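Updated October 22, 2024

## Girkden Hall kitchen hire: common questions

**How do I book?**
Email Haris Soomro with your date and hours. Bookings are confirmed once the $88 bond is paid. Bank transfer only, please.

**How many people can the hall hold?**
The limit is 64 seated. The kitchen itself is limited to six at a time — this includes kids.

**Can I use the oven and the urn?**
Yes. The oven is slow to heat, so turn it on half an hour early. The urn must be emptied before you leave. 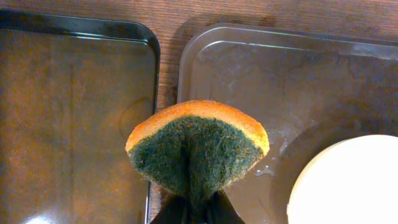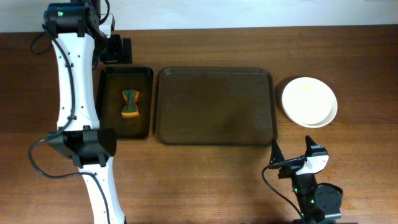
**What cleaning do I have to do?** Wash up, wipe the benches, sweep, and take your rubbish to the red-lid bin behind the car park. Cleaning gear is under the sink. A two-layer sponge with a green scouring side is fine for oven racks and pots, but use the foam side on anything non-stick. Keep the green side off timber tabletops as well, as it dulls the finish. Tea towels are not supplied.

**What if something gets broken?**
Tell us. Plates and cups are not charged for. Larger items come out of the bond, and we will send you the receipt.

**When is the bond returned?**
Within five business days of the key coming back. Bonds from September have all been paid.

**Can we serve alcohol?**
Yes, if it isn't sold. Selling it needs a permit, and Gun-woo Do needs a copy before the day.

**Where do I leave the key?**
In the lockbox on the Chaudhry Street side.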